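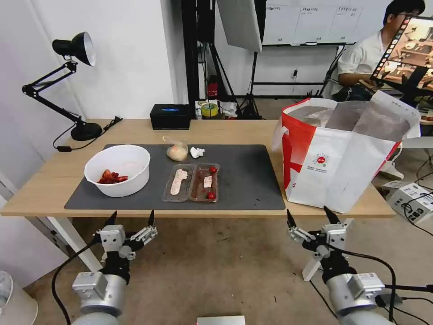 Fahad Mirani asked whether item 2 still applies when the arms are under remote control and no program is running. It does. The operator's hand can slip as easily as a script can.

Two-arm table cell, food handling tasks
Checklist, Zonditz site, revised January
Checked by: Viktória Gulyás

1. Emergency stop within reach of the operator's chair. OK.
Comment: tested from the chair, both arms halted.

2. Speed limit set before anyone enters the marked area. OK.
Comment: limit is on the Virk controller, page 5 of the menu. Write the value on the log sheet.

3. Arm cables clear of the joints through the full reach. OK.
Comment: repeat after any change to the wrist fittings.

4. Floor cables out of the walkway. ACTION.
Comment: tape down or fit covers. Same remark as at Mendumton.

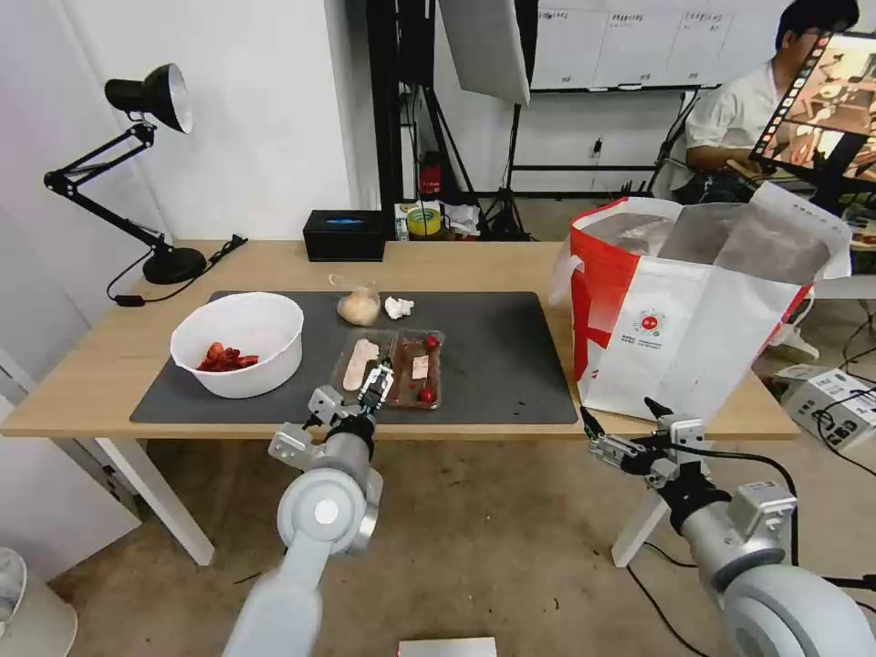

5. Lamp lead routed away from the front of the table. ACTION.
Comment: it hangs over the edge. Run it down the back and clip it.

6. Bags and containers fully on the table. ACTION.
Comment: the shopping bag sticks out past the right-hand edge. Move it in before the next run.

7. Fingertips wiped between tasks, pads free of cracks. OK.
Comment: right arm pads have done 3,501 grips, change them at the next service.

8. Food used in trials marked not for eating and thrown away at the end of the shift. NOT SEEN.
Comment: ask for the disposal sheet.

9. Light stands stable, feet fully opened. OK.

Items 4 to 6 to be closed and sent to the Clandutwood office under reference 327. Allow 20 minutes for the recheck.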